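4. First-time set-up

Flatov 246 Desktop Laminator, sold by Brimasport. Applies to units shipped after 31/03/2018. Older units have the slide switch on the left, see section 9.

4.1 Where to put it

1. Flat table, hard top. No tablecloth, no carpet.
2. Leave 16 inches free behind the exit slot. Pouches come out soft and need to lie flat right away.
3. Keep the side vents clear. Don't push the unit up against a wall or a stack of binders.
4. Plug straight into the wall. No power strips, no extension cords.

CAUTION: The top cover gets hot. Don't rest anything on it, inlcuding the pouch box.

4.2 Before you switch on

1. Peel off all shipping tape. Two strips on the cover, one inside the exit slot. People miss the inside one.
2. Pull the foam block out of the feed slot. Save it if you plan to move the unit later.
3. Release lever to RUN. It ships in the FREE position and won't grip a pouch there.
4. Clip on the feed tray. Should click on both sides. If only one side clicks, take it off and start over.

4.3 Warm-up

1. Press POWER. Light goes red.
2. Set the dial. Thin pouches on 1, thick pouches on 2. Cold pouches on C.
3. Wait for green. Takes 90 seconds on setting 1, longer on 2. A cold room adds to that.
4. Run the cleaning sheet through once, by itself, no pouch. Gray marks on it are normal for a new unit. Repeat until it comes out clean.

NOTE: Light blinking red and green means the dial was moved during warm-up. Leave it alone, it will settle.

4.4 First pouch

Use scrap for this one. Not your certificate, not the only copy of anything.

1. Square the sheet up inside the pouch. Even margin all the way round, sealed edge of the pouch up against the top of the sheet.
2. Colored paper is fine. Tissue and crepe are not. Fabric only if thin and ironed flat, and only on setting 2.
3. Check for staples, clips, glitter, damp glue. Any of these can ruin the rollers.

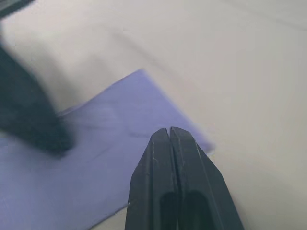
4. Feed sealed edge first. Always. Open edge first is the number one cause of jams.
5. Keep it straight against the guide. Let go as soon as the rollers take it. Do not push.
6. Let it come all the way out, then lay it flat till cool. Put a book on top if it curls.

Cloudy result: too cool, run it again on the next setting. Wavy result: too hot, turn down and wait a few minutes before the next one.

CAUTION: Never trim a pouch before laminating. Glue leaks out at the cut edge and onto the rollers.

4.5 If it jams

1. Lever to FREE.
2. Pull the pouch back out the way it went in. Slow and steady.
3. Won't budge? Power off, unplug, let it cool fully, try again. No knives, no scissors in the slot.
4. Cleaning sheet once more before you carry on.

4.6 Supplies

Sekiguchi and Prastus pouches both fit. Letter size or smaller. Cleaning sheets come in the pouch box, use one every 400 pouches or when you see specks. Store pouches flat and dry, out of teh sun.

Auto shut-off and the sleep timer are in section 5.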